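Search this site Search Enter keywords

Wardale furniture repair centre to open longer from February

The furniture repair centre in Wardale will open its doors until 8 pm from February, after a strong increase in the number of residents who bring their old tables and chairs for repair instead of leaving them at the kerb.

The centre, which is run by the neighbourhood organisation Stemside, received 545 pieces of furniture during the last year. Of these, 471 were repaired and returned to their owners. The others were taken apart, and the useful parts were kept for future repairs.

Dining tables are the most common item, according to Stemside. Many of them come with a damaged surface or with a joint that has become weak. Chairs are in second place, followed by small bookcases.

Until now the centre has closed at 4 pm, and residents who work during the day have complained that they cannot reach it in time. The council has agreed to pay for the additional hours during a trial period of 22 weeks. After this period it will look at the numbers again and decide if the programme can continue.

A basic repair will still cost $10, and the materials are charged separately. The local hardware shop Gasis will supply glue, screws and sandpaper at a reduced price. Yoshida, a timber yard near the railway station, has offered its offcuts without charge.

Stemside asks residents to book a time before they come, as the parking area behind the building is small. Large items can be collected from home, but the waiting time for this service is at present longer than one month. Upholstered sofas and mattresses are not accepted.

Bookings for the evening hours can be made at the front counter or by telephone. 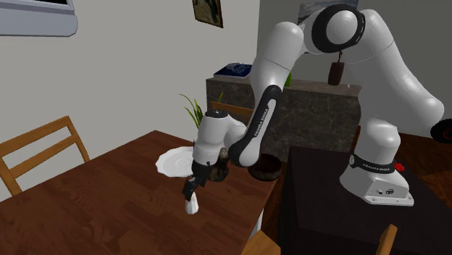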